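Print this page | E-mail this page
4 comments | 17 shares

Masking the fingers before plane fitting

The table plane estimator in Skallitz takes every depth point below the wrist and runs RANSAC over the lot. With a wrist-mounted camera, the finger blocks sit in the lower half of the view and pull the fit towards them. A static mask fixes this.

1. Open the gripper fully and park the wrist at your usual approach height over a bare part of the table.

2. Record 600 depth frames with the Jistberg logger. Keep the arm still.

3. Take the per-pixel median and threshold it. Anything nearer than the table belongs to the tool. Save the result as mask_open.

4. Repeat at 9 finger widths, from open to closed. The loader interpolates between masks using the encoder value, so name each file after its reading.

5. Dilate every mask by a few pixels. Matt black parts return poor depth at their edges, and stray points there will survive a tight mask.

6. Set mask_dir in the perception config and restart the node. 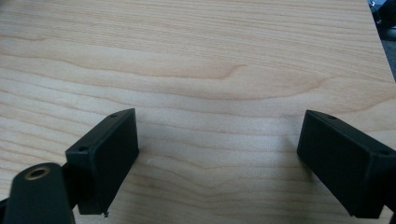 Check the fit with the gripper open and nothing between the fingers. The plane normal should hold steady from one update to the next. If it drifts, raise the RANSAC iterations to 800 before touching the inlier distance — a looser distance hides a bad mask. Also look at the far edge of the table, where the floor can enter the point set. Crop by range there; the finger mask will not help.

Masks are tied to the camera mount. Record them again after any change to the bracket.

Back to top | Contact | © Utham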